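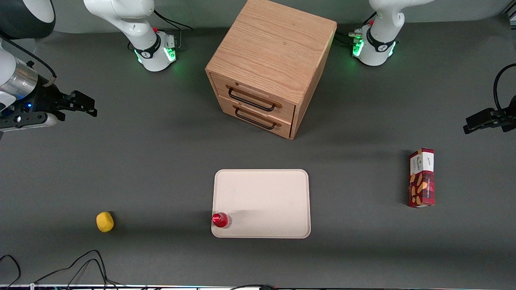
A small two-drawer cabinet in light wood, with dark metal bar handles.

Furniture repair evenings move to Boychuk Hall

The furniture repair evenings will move from the library basement to the back room of Boychuk Hall starting in October. The hours stay the same, 6:30 to 9 p.m., and so does the price, which is nothing unless you need parts. Enter by the side door on the parking lot side. The front door is locked after five.

The library basement had become too small. Last season 156 pieces came through, most of them chairs, and on the busier evenings people were gluing legs on the stairs. Boychuk Hall has a freight door and better light, and it has a sink, so we can finally use hide glue without carrying a kettle down from the staff kitchen.

Caroline Koech will run the sign-in desk again. Please book a slot before you come. There are 13 slots each evening and they are 20 minutes apart. If your piece needs to sit in clamps overnight, it can stay at the hall until the following session. It can't stay longer than that. Two dining chairs and a plant stand from last spring are still in the library storage room, and if they are yours, please call Caroline before the end of September.

Drawers are the thing we get asked about most, so Vernon Fehr will give a short session on them at the first meeting. Most sticking drawers are dirty or swollen, and neither takes long to fix. Pull the drawer all the way out and look at the runners. Shiny spots show where it rubs. Clean off the old wax and grit with a dry cloth, then rub a plain white candle along the runners and the bottom edges of the drawer sides. Try it before you do anything else. If it still sticks, sand the shiny spots lightly with 150 grit, wax again and try again. Leave the plane alone until winter. A drawer that binds in August may run fine once the heat comes on, and you can't put the wood back.

Loose handles are usually stripped screw holes. If the screw comes in from the front, pack the hole with a toothpick or two dipped in wood glue, let it dry, snap it off flush and drive the screw again. If the handle is held by machine screws from inside the drawer, check the length first. A lot of replacement screws sold with bar pulls are too long for thin drawer fronts and bottom out before they grip. A washer behind the head takes care of it. When you buy new pulls, measure from the center of one hole to the center of the other - not the full length of the handle.

Drawer bottoms that sag can often be flipped over and slid back in. Vernon will show this on a dresser from the Pundley Street thrift shop, which has given us several pieces to practice on. They will be sold at the December sale.

Mei-kuen Chiu is offering chair caning again, but only at the November meetings. Bring the chair with the old cane still in it so she can match the size. The cane is at cost, about $18 a seat.

We could use more bar clamps, 24 inches and up, and a second workbench if anyone is clearing out a garage. Wellington Falcão has a van and can pick up. Please no more paint. We have enough half cans to do the hall twice, and the transfer station takes it until the end of October.

To book, leave a message at the Boychuk Hall office or sign the sheet at the library front desk.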